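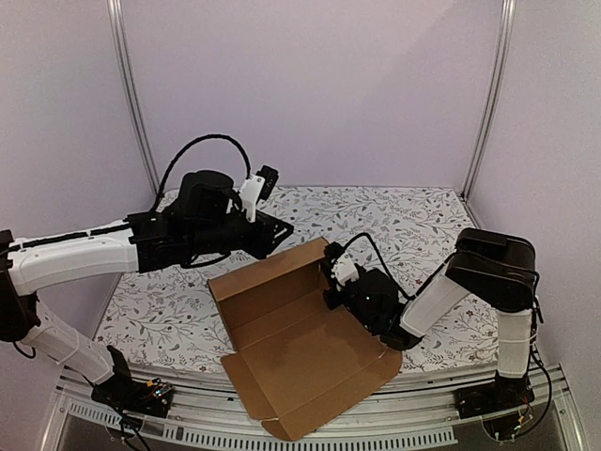 *La caja abierta sobre la superficie de flores.*

Llevo doce años viviendo en español y todavía hay palabras que me esperan detrás de una puerta. La última es "mudanza". En mi lengua usamos un verbo muy corto para cambiar de casa, y otro, completamente distinto, para cambiar de voz cuando uno es adolescente. En español los dos son mudar, y también muda la serpiente, y la muda es la ropa limpia que se lleva en la maleta. Me gusta mucho que todo esto esté junto, aunque la primera vez que un vecino me preguntó "¿estás de mudanza?" entendí que me preguntaba por la salud.

Escribo esto porque en diciembre dejo el piso de la calle Dimia y me voy a Hadstead, y desde hace semanas no pienso en otra cosa que en qué se lleva uno y qué no. He leído varios métodos. Uno dice que hay que tocar cada objeto y escuchar lo que se siente. Yo toqué un colador y no sentí nada, pero lo necesito para la pasta, así que el método no me sirvió.

## Los libros

Tengo más libros de los que puedo llevar. Decidí quedarme con 70 y fue una decisión muy fácil de tomar un domingo por la noche y muy difícil de cumplir el lunes. Los primeros que salieron fueron los manuales de gramática. Pensaba que me daría alegría y me dio un poco de pena, sobre todo el del subjuntivo, que tiene en los márgenes mis frases de entonces: "Ojalá que llueve", corregida tres veces con lápiz. Ese al final vuelve a la lista de los que se quedan.

Las novelas policíacas las llevé a la librería Ammann, donde me dieron por todas un vale pequeño que gasté allí mismo, en dos novelas policíacas. Ya sé que esto no es progresar.

Los diccionarios pesan demasiado. Hace mucho que consulto todo en el teléfono, pero el diccionario grande lo compré con mi primer sueldo en este país y no lo puedo tratar como si fuera un objeto. Lo llevaré en la mano, en el tren, como quien lleva un gato.

También tengo una opinión sobre las cajas, que seguramente es la opinión de todo el mundo: para libros, pequeñas. Me costó una espalda aprenderlo en la mudanza anterior. El cartón que viene plano ocupa poco debajo de la cama y se puede ir montando de una en una, por las noches, sin convertir el pasillo en un almacén.
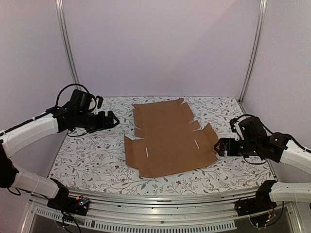
## La cocina

Con la cocina me porté mejor. Cada taza tiene una historia, pero las historias se pueden guardar sin la taza, y en Hadstead el armario es estrecho. Me quedo con la cafetera italiana, el colador ya mencionado, una olla y los cuchillos. Regalo la máquina de hacer gofres, que usé dos veces en cinco años, las dos con visitas y las dos con discusión.

Las especias me hicieron perder una tarde entera. Encontré un frasco de comino que vino conmigo de Lirkard, la primera ciudad donde viví aquí. No olía ya a nada. Lo tiré y lavé el frasco, y después me quedé un rato en la ventana mirando cómo aparcaba mal un camión.

## Los papeles

De los papeles no quiero hablar mucho. Contratos, recibos de la luz de un piso que ya no existe (lo hicieron oficina), cartas de mi madre mezcladas con garantías de electrodomésticos. Estuve leyendo las cartas hasta las dos de la madrugada y al día siguiente trabajé fatal. Mi consejo es dejar las cartas para un viernes.

Lo que me sorprende es lo poco que echo de menos las cosas cuando ya salieron por la puerta. Antes de soltarlas sufro, y al día siguiente tengo que hacer un esfuerzo para recordar qué había en ese estante. En cambio me duele dejar la luz de la cocina a las cinco de la tarde y el ruido del ascensor, que conozco tan bien que sé en qué piso se para.

Me falta el armario del dormitorio y toda la terraza. Si alguien sabe cómo se transporta un limonero de mi altura sin que pierda las hojas, que me lo escriba en los comentarios, por favor.

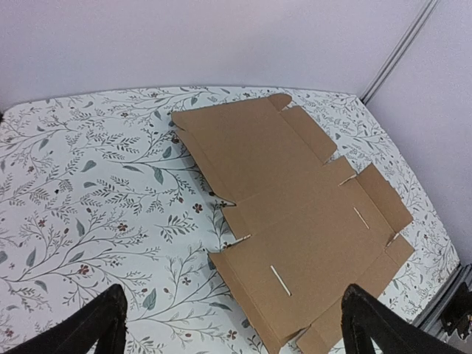 *Cartón plano.*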